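Início > Notícias > Ralis

Yesenia Ibarra regressa ao Rali de Dravden com a Surketti

17 de junho de 2026 | Redação

A Surketti confirmou que Yesenia Ibarra vai disputar o Rali de Dravden, quarta prova do campeonato regional de terra. A piloto falhou as duas últimas rondas depois de partir a caixa de velocidades em Prustska, quando seguia no terceiro lugar da geral.

O carro foi reconstruído nas oficinas da Ó Gríofa, que prepara os motores da equipa desde dezembro. Acusou 1342 kg na pesagem, com o número 77 nas portas, e fez dois dias de ensaios em troços de gravilha. A equipa mudou os amortecedores traseiros e voltou às relações de caixa mais curtas que usava na época passada.

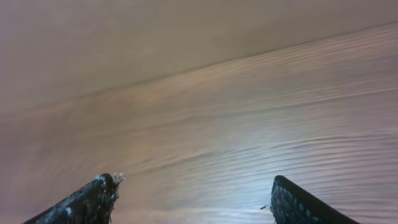
Quando é que Ibarra volta a correr pelo título?

Está a 4 pontos do segundo classificado e continua na luta já em Dravden, onde a vitória na geral e a etapa final contam para a tabela.

O percurso tem dez especiais, duas delas disputadas à noite. A mais longa sobe até aos 1420 metros de altitude e foi encurtada no ano passado por causa do nevoeiro. A organização manteve um traçado alternativo para essa subida e decide na véspera qual dos dois será usado.

"Perdemos muito tempo parados e o carro ainda precisa de quilómetros", disse Ibarra. "Na primeira manhã vou andar com alguma margem, depois logo se vê."

A Surketti inscreveu apenas um carro. O segundo chassis só deverá estar pronto para a ronda seguinte, em asfalto, e a equipa ainda não anunciou quem o vai conduzir. A lista de inscritos definitiva sai na sexta-feira.

Contactos | Todos os direitos reservados | Voltar ao topo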